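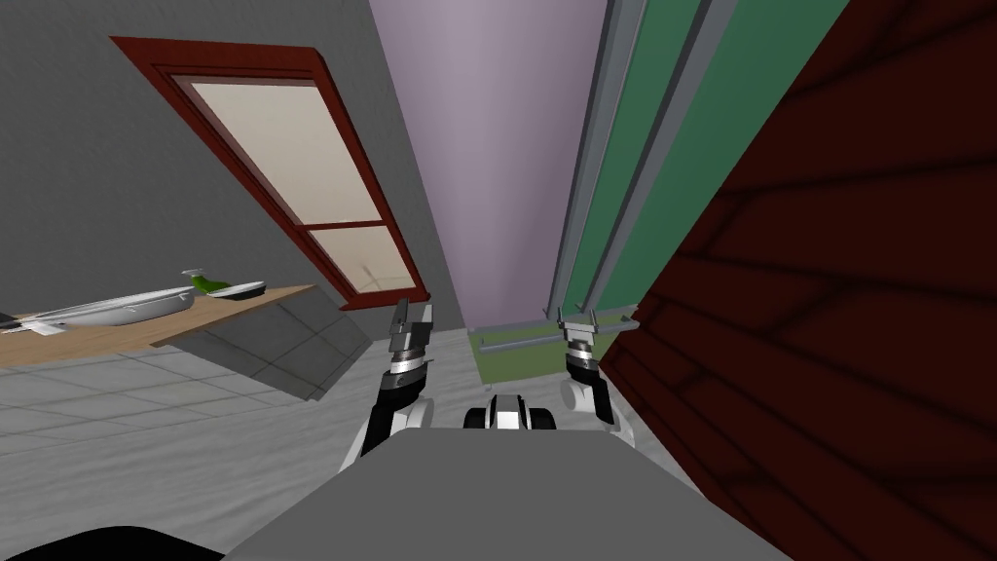
Last edited: 21st May, 07:52 (thread moved from General Chat to Allotments and Growing)

Slugs, hostas and the Metby show

hostahostage wrote:
I have grown hostas for 16 years and every May I forget what happens next. This year I put in the big blue one by the water butt, very smug, and went to bed. By breakfast it was lace doilies on sticks. The Metby show is coming up and I'd rather like to enter something with leaves. What are people using? Please don't say beer.

marrowminded wrote:
Beer.

Tevthorpe_Tim wrote:
Beer works if you enjoy emptying warm slug soup into a hedge before work. I gave it up. Copper tape round the pots is tidier and you only buy it once.

hostahostage wrote:
I've got copper tape. I watched one go over it like a man stepping over a puddle.

gritandbearit wrote:
Copper tape is jewellery for pots. The trial I'd trust is my own back garden, and there the taped pots were eaten just the same as the plain ones. Torch, bucket, ten o'clock at night, every night for a fortnight. It's dull and the neighbours talk, but the hostas come through.

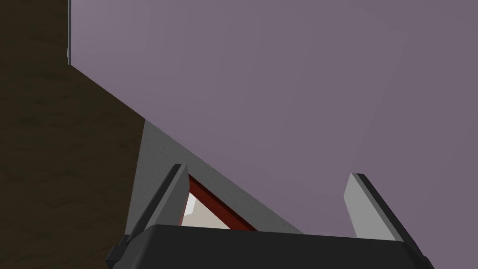
I'd add that you want to go out after rain and look under the rims, where the small grey ones sit. Those do more harm than the big leopard ones, which mostly eat rotten stuff and other slugs. Leave the leopards alone.

Tevthorpe_Tim wrote:
Tape has to be clean, Grit. Wipe it with vinegar. If you let it go green, of course they walk over it.

gritandbearit wrote:
So now I'm polishing my flowerpots. Wonderful.

Liam Ní Mhurchú wrote:
Nematodes, watered in once the soil has warmed up a bit. They cost me more than the plants did, mind. I do the bed by the back door and let the rest take its chances. Also garlic spray, though the whole garden smells like a pizza place and my wife has views.

marrowminded wrote:
Has anybody tried the wool pellets from Wedum? My sister swears by them but she also swears by magnets.

hostahostage wrote:
Tried them last year. They swell up into a sort of mat and the blackbirds pull it to bits looking for worms. Very cosy nests in our road, no hostas. I'm going to try the torch for a week and report back. If I'm still losing leaves by then I shall enter the water butt.

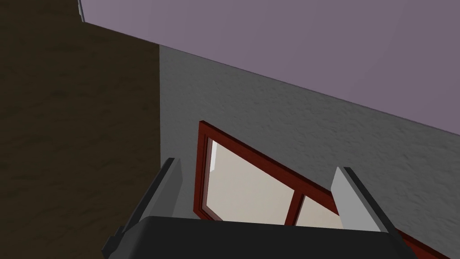 Liam Ní Mhurchú
Go for the thick-leaved sorts next time, they get chewed far less. And lift the pots on to feet so there's no damp patch underneath for them to spend the day in.

gritandbearit wrote:
Agreed on the feet. Still no to the tape.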